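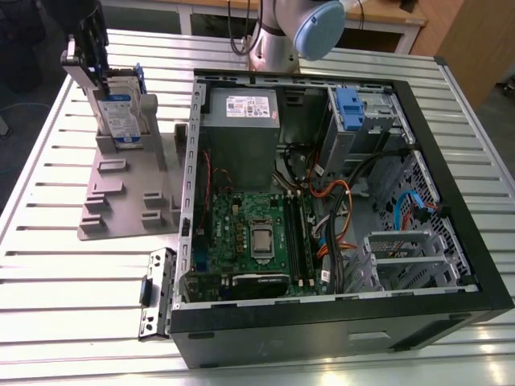

What is a computer tower? It is the upright case that holds the working parts of a desktop computer, together with the parts themselves, while the screen, keyboard and mouse stay outside and plug in.

The tower is a homely sort of object, and many people live beside one for years without ever seeing the inside. With the side panel off and the case laid down, the parts are quite easy to tell apart. The power supply is the boxy grey unit with a printed label, and the coloured wires that loop about the case bring its current to everything else. The motherboard is the large green board, with a square socket for the processor and long, narrow slots for the memory. A graphics card sits across it, and the drives have a metal cage of their own.

The processor normally wears a cooler, which must come off before the chip can be reached - a job best done slowly, with the plug out of the wall and a cup of tea well out of the way.

Old towers are often kept going with second-hand parts. The repair room at Wunton, looked after by Merike Venckus, takes them in every April and has almost 2,000 spare pieces on its shelves, a good many of them cables. Her advice to beginners is to label each lead before pulling it out, and to keep the screws in a saucer.

See also: Motherboard; Power supply; Drive bay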